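Two grippers, one wardrobe

The team at Navora spent January deciding which hand-held gripper to keep. One was the Arka, with ridged fingers and textured pads. The other was the Clarnent, which has smooth fingers and a stiffer spring. We spoke to the engineer who ran the comparison.

"We did 1000 grasps with each, so 2000 in all," she says. "Doors, handles, shoes, soft toys. Nothing clever."

The Clarnent was better on thin handles. It closed faster and held its position, and she would still choose it for drawers. Shoes were another matter. "A smooth finger slides on a trainer. You squeeze harder, the shoe folds, and then you've lost it."

The markers on the gripper bases caused more work than the fingers did. Early on, the tracking software lost them whenever the operator turned the tool too far, and a good part of the first week went on lighting. "I'd budget for that next time – we didn't."

The wardrobe was the test everyone disliked. The operator has to bring both fingers in between the open doors and reach the lower shelf without touching either side.

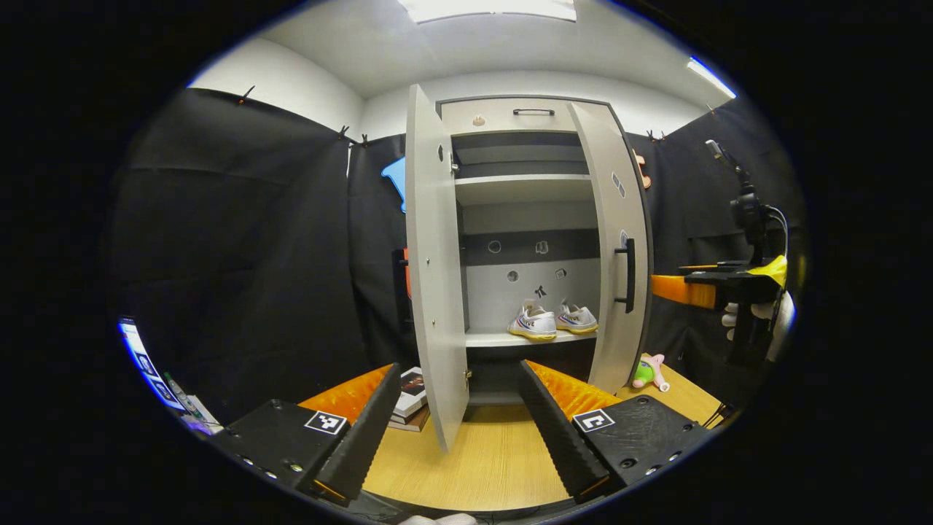
At Vishwakarma, where the same two tools were tried on warehouse shelving, the results were less clear. An engineer there told us that the textured pads wore down too quickly for daily use, and that the smooth fingers had been kept for that reason alone.

She accepts the point about wear. Navora now changes the pads every 1000 grasps and has ordered a second Arka. "The pads are cheap," she says. "My time on the lighting wasn't."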